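Teaching the arm to pick up a cup and pour: session notes for new club members

Last updated: September

These notes are for members who join the robotics club this term and want to do the cup exercise. I wrote them after our second year with the Joltbridge arm. Please read everything once before you switch on the power. The exercise takes one Thursday evening if you are two people, and two evenings if you are alone.

What you need

You need the arm with the two-finger gripper, the wrist camera already connected, one light cup with sloping sides, a bottle of water and a dry towel. Use a cup that does not break. A cup with sloping sides is more difficult than a straight one, and we choose it for this reason: the fingers want to slide on it, and you will learn more.

You also need a laptop with our recording program, Ustetti. The login is on the paper inside the cupboard door.

Step 1. Prepare the table

Clear the part of the table where the arm will move. Other things may stay at the back, and we even want a few of them there, so that the program does not learn to expect only an empty table. Keep the laptop and the charger on the other table – water and electricity are the one subject where I am strict.

Step 2. Check the camera

Open the camera window in Ustetti. You should see the tips of both fingers at the bottom of the picture. If you see only one, the mount has turned a little. Loosen the screw by half a turn, move the mount back and tighten it again by hand. Do not use the long key for this, the thread is soft.

Step 3. Set the grip force

Start with force 12. With our light cups, 17 is already too much and the wall begins to bend inwards. Close the fingers, wait until the motor sound stops, and pull the cup gently upwards with your own hand. It should resist you but not change its shape.

Step 4. Record dry runs first

Record five runs with an empty, dry cup. In each run the arm moves to the cup, closes the fingers, lifts, tilts, comes back and puts the cup down. Move the cup to a new place on the table before each run. If you make a mistake in the middle, do not try to save the run. Press Discard and begin again. A run with a strange correction in it is worse for training than no run.

Step 5. Record the wet runs

Pour a little water in the cup and do the same movement over the washing-up bowl. Tilt slowly. In my first year I tilted at full speed, and Ville Kallio, who was sitting opposite, had to go home in a wet shirt.

You do not need to dry the inside of the cup between the runs. Drops on the wall change how the light comes back to the camera, and the program should meet this too. Dry the outside every time, also the fingers. Stop when you have 22 good runs, dry and wet together.

Step 6. Look through your recordings

Play each run from the wrist camera at double speed. Look for three moments: when the fingers arrive, when they are closed, and when they open. At the closed moment, one finger must be on each side of the cup and the opening must be well visible. If the rim goes out of the picture during the whole tilt, mark the run with a question mark and ask somebody older to look at it.

Small drops on the inside wall, with the cup between the fingers, look like this from the wrist:

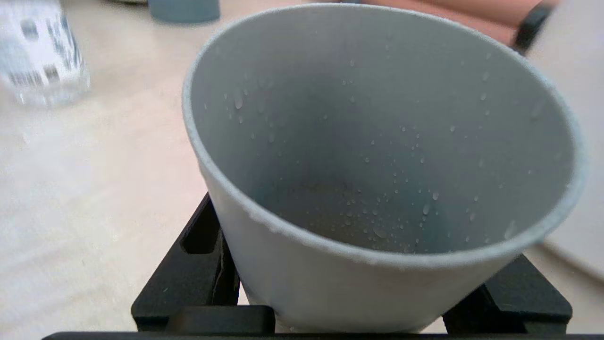 Step 7. Save and clean up

Give the folder your own name and the word "cup", and copy it to the club drive. Put the arm in its rest position before you cut the power, otherwise it falls on the table. Leave the cup upside down on the towel and write in the notebook which grip force you used.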